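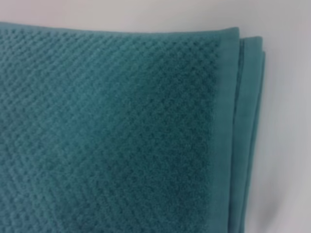 I have been meaning to write about towels for ages, which I realize is not a sentence that sends people running to the comments, but bear with me, because I spent most of this Sunday (8 Jun 2025, for anyone keeping track) with the linen closet emptied out all over the bed, and I had a lovely time.

It started because the closet door wouldn't close. We moved into this house on Dhillon Street last October, and I shoved everything in there the first night, promising myself I'd do it properly at the weekend. Well! I finally counted this morning and there were 58 pieces of cloth in that closet, if you include the washcloths and the odd pillowcase, and 13 of them were beach towels. We live four hours from a beach.

So I made piles. The thin, scratchy ones went into a bag for the animal shelter, and the ones with bleach spots are now car-washing towels and live in the garage. What was left was mostly the teal ones, and I was so pleased to see them all together again, because I love those towels. They have that nubbly little honeycomb weave, all tiny bumps and pockets, and the color sits somewhere between blue and green depending on where you're standing. In the hallway I'd swear they're green. I bought them at Fandau, the little housewares place near my old office, when I had a bathroom you could barely turn around in, and they've been washed more times than I'd care to guess.

I did change how I fold them. I used to do halves and halves again, which left me with a big floppy square that slid off the stack every time I pulled one out. Now I fold each one in thirds the long way, then in half, then in half once more, and smooth it down with my palm before it goes on the pile. The folded edge faces the front of the shelf. It's a small thing, but I opened the door three times this afternoon just to look.

A word on washing, as I got a very nice email about this after my laundry room post. I go easy on detergent, skip the fabric softener completely, and give the towels a good hard shake before they go in the dryer (my grandmother snapped hers so loudly the dog left the room). That textured kind does catch on zippers, so I keep them well away from jeans.

There are eight bath towels on the middle shelf now, hand towels beside them, and sheets up top. The beach towels are down to four, and I'm still arguing with myself over the striped one. Next weekend I'm tackling the drawer under the bathroom sink, where I know for a fact there are hotel soaps older than the car.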